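Keskinen's founder on gel blush, bad first batches and why the compact had to click

If you have spent any time in the beauty corners of the internet this spring, you have probably seen the little dented-looking compacts from Keskinen going around. They're cream-gel blushes, they come in shades that look far too bright in the pan, and I have been wearing one nearly every day since April. So when I got the chance to talk to Valtteri Partanen, the makeup artist behind the line, I said yes before I had even checked my calendar!

Partanen started out doing faces backstage at the old theater in Grorkbridge, and he still talks like someone who has 3 minutes and a nervous actor in the chair. He answers fast, then goes back and corrects himself.

"I never wanted to make a whole brand," he told me. "I wanted one blush that I didn't have to fix. Everything I used either sat on top of the skin like paint or disappeared by the second act. So I was mixing my own on the back of my hand, every night, and people kept asking what it was."

What it was, at that point, was a mess. The first version separated in the heat. The second smelled, in his words, "like a candle someone had been mean to." He took the idea to a small lab in Cledon, where a chemist talked him out of two of his favorite ingredients and into a lighter gel base. They went through 26 versions before he was happy.

"Number 19 was beautiful and I still miss it," he said. "But it stained. You'd wash your face and there it was. On some people that's a nice surprise. On most people it's a phone call."

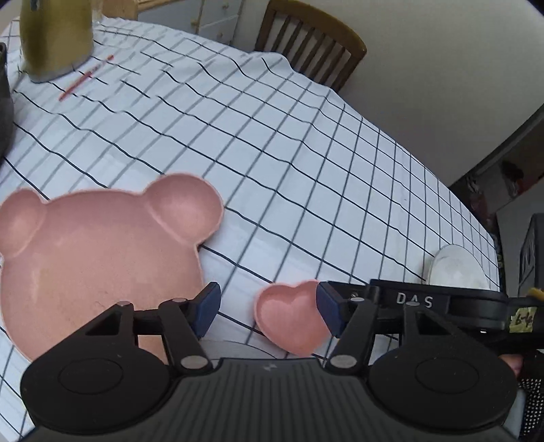

Pink on the table.

The shade everyone wants is Penville, a loud, warm pink named after the town where he grew up. I'll admit I was scared of it. In the compact it looks like something you'd use to mark a trail. But tapped on with a finger and pressed out toward the temples, it goes sheer and fresh, and it has made me look awake on mornings when I really was not awake at all.

Partanen laughed when I told him that. "Everyone is scared of it! I think the fear is good. You use less. If I made it look soft in the pan, people would dig in and then write to me that they look sunburned."

He is also very firm about tools, and his advice is to skip them. Fingers first, always, and if you need a brush, a dense one used dry at the very end. He puts blush on before powder, a little higher than most of us were taught, and takes whatever is left across the bridge of the nose. I tried it his way for a week and haven't gone back.

We spent a surprisingly long time on the packaging. The compact closes with a loud snap, and that was a fight. The supplier offered him a magnetic lid that shut without a sound, and it was cheaper too.

"I hated it," he said. "In a dark wing you need to hear that it's closed. I have ruined costumes. I have ruined my own bag. I want the click."

The first run was only 267 compacts, sold from a folding table at a Monday night market, and 198 of them were gone before he had finished his coffee. He packed the rest up and mailed them to artists he used to work with, which is how the blush ended up backstage all over again.

Next up is a berry shade he has been wearing on his own cheeks to test (it was lovely, and I was jealous through the entire interview), plus a clear balm that goes over the top for a glossier finish. He won't give a date for either one.

"When it's ready, I'll put it on somebody and they won't ask me what it is," he said. "They'll ask if I can leave it with them."

I asked if he could leave the berry one with me. He snapped the lid shut and put it back in his pocket.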